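Keeping the Car Cleaner, and What Comes Out of It Too

Posted 11 Sep 2022 by Radosław Kurek

My old estate went past its last service with 3,502 miles more on it than the handbook likes, and I had only myself to blame. It smoked a bit on cold mornings, it smelled on the hill up to Wundudora, and the neighbours were very kind not to mention it. So I spent a few weekends in the garage (a happy place, with the radio on and a flask of tea) working through the small jobs that make a car burn its fuel properly, and I thought I'd write them down while they were fresh.

Start with the air filter, which is the easiest thing on the whole car. Mine lives in a black box held by four clips, and yours probably does too. Lift it out and hold it up to a lamp. If hardly any light comes through the pleats, buy a new one. Don't be tempted to wash a paper filter, and don't blast it with an air line either, as you can put tiny holes in it that you'll never see. Wipe out the box with a dry cloth before the new one goes in, and do get all the leaves!

Tyres next. Soft tyres drag, and a dragging car drinks more petrol and puts more out of the back. Check them first thing, before you've driven anywhere, and go by the figures on the sticker inside the door or fuel flap. I used to do mine twice a year and felt rather proud of it. Once a month is much better, and in January I look more often still.

For rags I cut up worn-out cotton T-shirts, seams and hems off, in squares a bit bigger than my hand. They go in an old Dikaseck biscuit tin by the door, and the oily ones never go back in with the clean. Spread those out flat outdoors to dry, well away from the house, as a heap of oily cloth can warm up by itself and catch light.
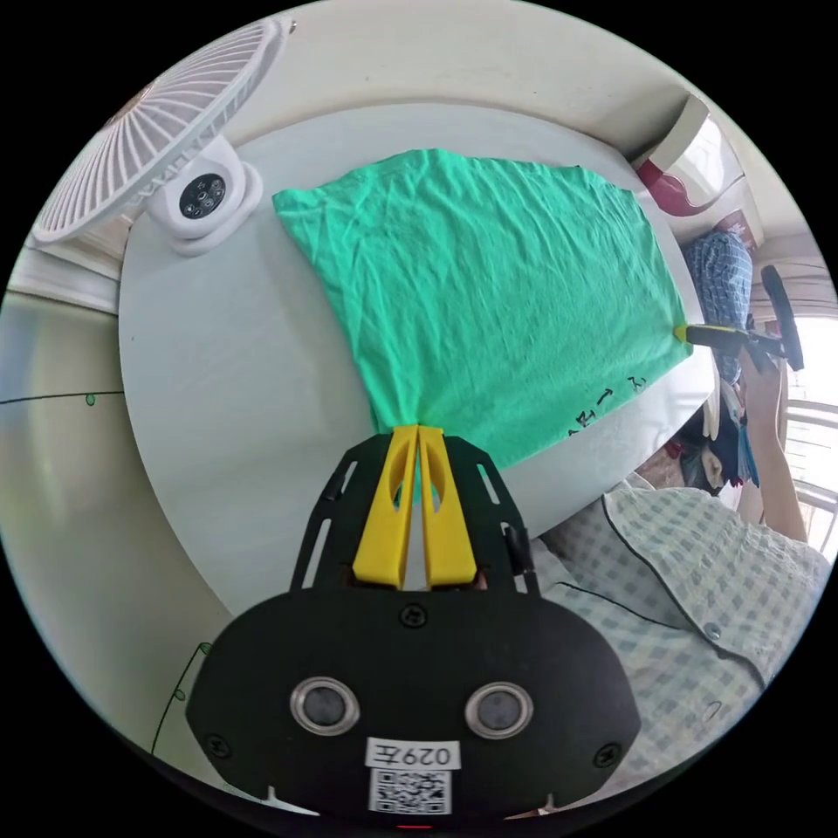
Can I run the engine in the garage if the door is open?
It's best not to. Fumes gather indoors even with the door up, and carbon monoxide has no smell at all. Roll the car right outside, point the exhaust away from the house, and shut any windows nearby.

Now, short trips. An engine is at its dirtiest in the first few minutes, so I've taken to saving up my errands and doing the lot in one go: the post, then the timber yard, then Jasik for bread. Over 17 little journeys a week became five or six, and the fuel bill noticed before I did.

Have a look along the exhaust while you're down there, with the engine cold and the car on proper stands. Brown dust on the outside is ordinary enough. Black sooty streaks at a joint mean it's leaking, and that's one for the garage. I take mine to Żak, where they'll put it on the ramp and show you what they've found.

Last of all, keep a notebook in the glovebox with the mileage and what you did. Mine has a page for each job, and the filter page says 2,746 at the top, in pencil, from when I reset the trip counter. I've written "plugs next" underneath, and the new ones are already sitting on the shelf.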